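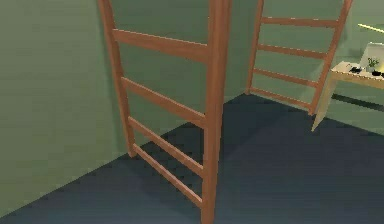 Climow Room Turnover Set
Data card and README

Maintained by Zarmeena Mengal and Ehsan Orakzai, Pikura
Last edited May 26, 2022

What this is

Climow is a set of simulated rooms and recorded robot runs made for the room turnover project at Naciri, a residence with 92 rooms that are cleaned and checked between guests. Pikura builds the software for the mobile robot that does part of the checking. The housekeeping staff do the rest. The set covers both halves of the job, because we need to know where the handoff between them falls.

Everything in the room folders is computer-rendered. There is no footage of real guests, real belongings or real staff in this release.

Why it was made

Before the project, a turnover at Naciri was done by one attendant from start to finish: open the door, strip and make the beds, wipe the surfaces, vacuum, check for damage and lost items, close the door, write it up on a clipboard sheet. The write-up was the part people complained about. Sheets went missing, and the same loose door latch could be reported by three attendants before maintenance saw it.

The plan is to let a robot do the walk-through and the write-up, and leave the cleaning with the attendants. To train and test the walk-through we needed a lot of rooms in a lot of states, and we could not keep real ones out of service long enough. So we modeled them.

What changes for the staff

We put this section near the top on purpose. Several people who use the set have only seen the model metrics.

Attendants no longer fill in the sheet. They get a list on a handheld when the robot has finished a room, and they accept or reject each line. A rejected line stays in the log with the attendant's initials. It does not count against them, and this is written into the agreement the staff signed off on.

Shift leads used to spend the last part of the day copying sheets into the maintenance system. That task is gone. In its place they have a review queue, and on some days the queue takes nearly as long as the copying did. We expect it to shrink as the false reports go down, but it has not shrunk yet.

No positions were cut during the pilot. The pilot says nothing about what happens after it, and readers should not use this card as evidence either way.

Two attendants were paid for their time to label the first batch of rooms. Their labels disagreed with ours most often on doors and on beds. In nearly all of those cases we changed ours.

The tasks

door_state: decide whether a door is closed, ajar or open, and whether the way through is clear enough to drive.

bed_frame: find the upright parts of a bed or loft structure and plan a path that stays clear of them.

surface_check: list what has been left on desks, shelves and other flat surfaces.

damage_note: mark chips, stains and loose fittings. Very few rooms have these. See Known problems.

handoff: given the results of the other tasks, produce the list that goes to the attendant.

door_state came out as the hardest of the perception tasks. Glazed doors are the main cause. The depth estimate goes through the panes and picks up whatever is on the far side, and the model then reports an open passage where there is a door. Attendants told us early on that they leave these doors partly open while a room airs out, so "ajar" is a common state and has its own label. An early version folded it into "open," and the robot stopped in front of doors it had just called passable.

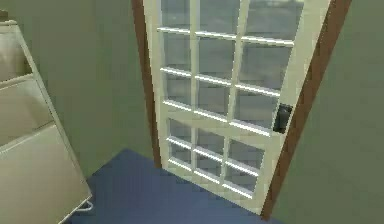 Glazed door, label "ajar." Blue carpet, sage green walls.

The rule for labeling is simple. If the door leaf is away from the closed position but the gap would not pass the robot's base with its margin, the label is ajar. If you can't tell from the view, use unknown. Do not guess from the handle position.

bed_frame gives trouble of another kind. Ladder-like frames with open rungs are mostly empty space, and a planner that looks only at floor level will see two posts and a gap it likes. In this set the whole plane of the frame is marked as blocked, including the spaces between rungs. Attendants reach through those spaces all the time when they tuck in a sheet. The robot must not.

How a run is recorded

Each run starts from a fixed spot inside the room. The robot model turns, drives and looks until it has covered the floor plan or 20 minutes of simulated time have passed. Views are saved from the head and from the arm. Arm views are often at odd angles, tilted or looking down, and many do not show any part of the arm. We kept them. The real unit takes the same kind of views and the models have to work with them.

The arm is there to push doors and lift light items off surfaces. It does not make beds. There was a request in the first round to add bed making, and we turned it down after talking to the attendants, who said a half-made bed would cost them more time than an untouched one.

Folder layout

rooms: one folder per room, with the layout and the material settings
runs: recorded views, poses and joint values
labels: one file per task
staff_notes: comments from attendants, typed up, names removed
allow: the Allow lists, explained in the next section

Allow lists

Allow is the permission file format we use on the real robot. It names what the robot may touch in a given room. Anything not on the list is look-only. The default list holds interior doors and nothing else. Desk items such as plants and laptops are look-only in every room, even where the arm could lift them safely. Attendants asked for this. If something on a desk is broken, they are the ones who get the phone call, and they want to know that no machine has handled it.

Shift leads can add an item for a single room. An addition expires when the room is closed out. There is no way to make one permanent from the handheld — that has to be done by us, on written request.

If you train a policy on this set, please load the Allow list and count every contact outside it as a failure. Results reported without it can't be compared with ours.

Getting started

Unpack the archive and keep the folder names as they are. The loader looks for rooms and labels next to each other and will quit with a short message if it can't find both. Start with one room. Loading the full set at once needs more memory than most desktop machines have.

Rendering settings are stored per room. If you render again, keep the light strips and lamps at their saved values. Changing them shifts the wall color enough to affect surface_check, which we learned by doing it.

Known problems

Materials are too clean. Walls and floors have flat, even color in many rooms, and real carpets at Naciri have wear, seams and vacuum tracks. Models trained only on this set report wear as stains.

damage_note has too few positives to train on. Use it for testing only.

The view through glass panes is blurred in the renders. Real panes show more of the other side, so expect door_state to do worse on the floor than it does here.

There are no people in the rooms. In practice an attendant may walk in at any time. The real unit stops when someone enters and stays stopped until they tap the handheld. None of that behavior is covered by this data, and nothing trained here should run around people without a separate stop system.

Staff notes are from the day shift only. The evening crew does fewer turnovers but more late checkouts, and their comments will probably read differently. Ehsan is collecting those now and they are planned for the July release.

Rules for use

Research and internal testing are fine. Do not use the handoff logs to rate or rank individual workers. Initials were removed, but timing patterns are still in there, and someone who knows the shift schedule could work out who was who. If you find a record that identifies a person, write to Zarmeena Mengal and delete your copy of that file.

Changes in this version

Added the ajar label and relabeled all glazed doors.
Marked rung gaps in bed frames as blocked.
Removed 2 rooms where the door leaf passed through the casing when pushed.
Moved staff comments out of the label files and into their own folder.
Fixed a unit error in the arm joint values.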